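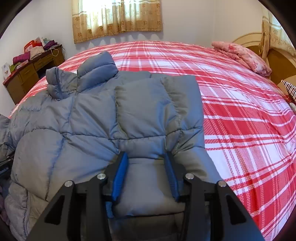
We've hit the halfway mark on the winter coat program, and I wanted to get this to you before everybody at Zoretti disappears for the holidays. Short version: your grant is doing what we said it would do, the Akach depot is open, and I have one change to the budget to ask you about. When I wrote the proposal in June it was hard to get excited about a gray quilted jacket like this one, all puffy and spread out over a bed, but that kind of coat has been by far our most requested item (long wool coats look lovely on the rack and then just sit there). People want something light that they can wear on the bus and stuff in a locker.

**Coats out the door**

As of this morning, December 18, 2020, we've given out 312 coats. The proposal had us lower than that at this point, so I'm pretty pleased! The big jump came right after the first snow, when the line at Akach went down the steps and past the bakery. We'd moved everything to curbside pickup by then, with sizes taken over the phone the day before, and it mostly worked. Where it didn't work was kids' sizes. Parents guess low, kids grow, and we ended up doing a lot of exchanges. We now ask for height as well as size, and exchanges have dropped off a good deal.

**Cleaning and repairs**

This is the part of the grant I was most nervous about. Muvateo has been washing and drying for us at the rate they quoted, and their turnaround has gone from a week down to 4 days. Quilted stuff is slow. The filling clumps if it comes out of the dryer too early, and then you've got a coat that's all lumps in the hem and nothing in the shoulders. They run those on low heat and do them in small loads, so they cost us more per piece than fleece does. I had them down as the same price in the original budget, which was my mistake.

Zippers are the other headache. We've bought a box of replacement sliders, and a lot of coats that looked like goners only needed a new one. Torn linings we patch if the tear is short. Anything worse goes in the rag bin, and the rag money (it isn't much) goes back into thread and needles.

**The Ezeani site**

Okay, the less cheerful part. We planned to open a second depot on the Ezeani side of town before Thanksgiving and we haven't. The room is fine and the rent is fine, but the heating failed its inspection and the landlord is waiting on a part. In the meantime we're driving over with the van 2 afternoons a week and handing out from the parking lot. It's cold and it's slow, but people know we're there now, and I'd like to keep the van stop going even after the room opens.

**Money**

We're under on rent because of Ezeani and over on cleaning because of the quilted coats. I'd like to move the unspent rent across to the cleaning line. The total stays the same. If you're okay with that, a quick email is enough for our records - I've attached the spreadsheet with the old and new lines side by side, and the Muvateo invoices are in the second tab.

**What's next**

- Another 100 kids' coats, mostly the in-between sizes we keep running out of
- Opening the Ezeani room as soon as the heat passes
- A hat and glove bin at both places (people have been asking since the first day)
- Phone line hours extended into the evening, for folks who work days

We're closed between Christmas and New Year's except for the van, which will still go out if the roads are clear. The best time to call me is before noon. And if any of you at Zoretti have kids' coats in the closet at home, you can drop them at Akach any weekday - just use the side door, the front one sticks.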